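Letters again

Quick one, I have 12 minutes before pickup and the dishwasher is still full. We're back on the alphabet. My sister in Lotdale sent a bag of foam letters in September and it sat in the hall closet until this week, under the ski socks. No idea why I waited. Well – I know why. Pieces everywhere.

Brown paper over the whole table first. I buy the long roll, 40 feet, and it lasts us forever. Tape the corners or it curls.
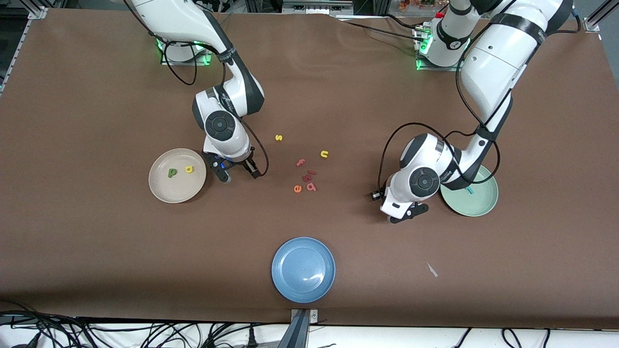
Sorting is what gets my two going, way more than tracing or flash cards ever did. Lowercase only for now, captials can wait. I like plates for it, one color each, beige and light blue and a pale green, becuase bowls hide things and then there's digging. A p and a yellow one on the beige plate, the rest in the middle, that's plenty for a first go. Small piles. Big piles end in throwing.

Tirta Kusuma asked in the comments about magnets. We had them, lost most of them behind the fridge. Foam is quieter too – big plus with a napping baby.

Next up is names, if I can find a second i. Ok, shoes, keys, going.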